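Julldale laundry moves flat linen folding to new tables

The Julldale linen service has changed the way it folds and stores flat cotton goods, following a trial that began in August in the finishing room on Tanguy Street. The change covers table covers, bed sheets and pillowcases. Towels and work clothing are still handled on the old line at the rear of the building.

Under the previous method, each piece left the dryer, went into a wheeled bin and waited there until a folding table came free. Cotton that sits in a bin while warm takes a set crease, and a set crease has to be pressed out. The service logged 3114 pieces during the trial and sent 179 of them back for a second pressing. Most of the returned pieces were large table covers, which have the greatest area and the longest hems.

The new tables were supplied by Vernance, a maker of shop and laundry fittings. Each has a padded top covered in plain cloth and a raised stop along the rear side. The stop gives the folder a straight line to work against, so that the first fold can be made square to the hem. The tops are set at two heights, and the higher one is kept for sheets.

Pieces now go straight from the dryer to the table. They are spread once and smoothed from the center toward the hems, then left flat for a short time before the first fold. The resting time was set at 23 seconds for table covers after several shorter times were tried. Thinner goods are folded as soon as they have been smoothed. A piece that still shows a hard crease after smoothing is put to one side and pressed at the end of the run, so that the table is not held up.
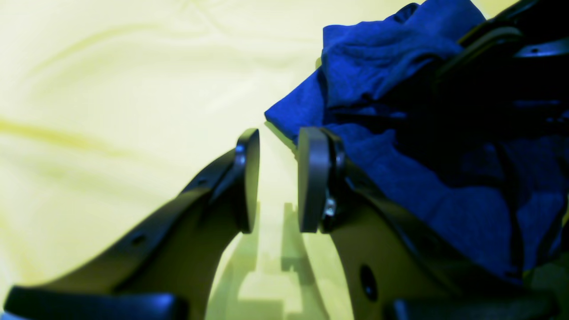
Soft creases are treated differently. They normally drop out under the weight of the stack, and the written procedure allows them on all goods except the covers used for formal dining. Diagonal folds get more attention, as they tend to mean that the cloth was pulled at one corner when it was spread. The remedy is to lift the piece and lay it again. Pulling on the opposite corner tends to stretch the hem and leaves the finished stack uneven.

Color is the other point covered by the procedure. Pale goods are folded before dark goods in each run, and the table cover is changed between the two. Yellow and light green pieces caused some sorting errors early in the trial, as the two are hard to tell apart under the warm lamps over the older tables. The lamps over the new tables have been replaced with a neutral white type. Sorting by dye lot is now done from the woven tag at the corner, and the shade is used only as a second check.

Stacks are limited to 14 pieces. Taller stacks were found to lean during transport, and the lowest pieces picked up a ridge from the edge of the shelf. Finished stacks are wrapped in a reusable cotton sleeve made by Puvo and placed on open racks. The sleeve has a flap at one end so that the tag of the top piece can be read without unwrapping the stack. Plastic film is no longer used for goods that leave the building the same day. It remains in use for longer storage, where dust is the main concern.

The racks themselves have not been changed, apart from a strip of felt fixed along the front edge of each shelf. The felt was added after the ridge marks were traced to the bare metal lip. Rack positions are marked by size and type of goods, with table covers at waist height and pillowcases on the upper shelves -- the reverse of the earlier layout, in which the heaviest stacks had to be lifted down from above shoulder level.

Customers will see few outward differences. Table covers will arrive folded in thirds along the length and then in half, where they were formerly folded in quarters. The new pattern leaves two lengthwise creases in place of three, and the center of the cloth is free of any lengthwise crease when it is opened on a table. Sheets keep their existing fold. Customers who store covers on narrow shelves may ask for the earlier pattern, which will be done on one of the older tables.

Collection hours stay the same, with the counter open from 7 a.m. Goods handed in before noon are returned the next working day. Orders for formal dining covers need one extra working day, which allows for pressing and for a final check of the hems.

The service intends to apply the same method to round covers, which were left out of the trial. Round goods have no straight hem to set against the stop, and a separate guide is being tested for them. The guide is a flat board with a marked center line, laid on the table before the cloth is spread. Until that work is finished, round covers will be folded by the old method and delivered on hangers where the size allows.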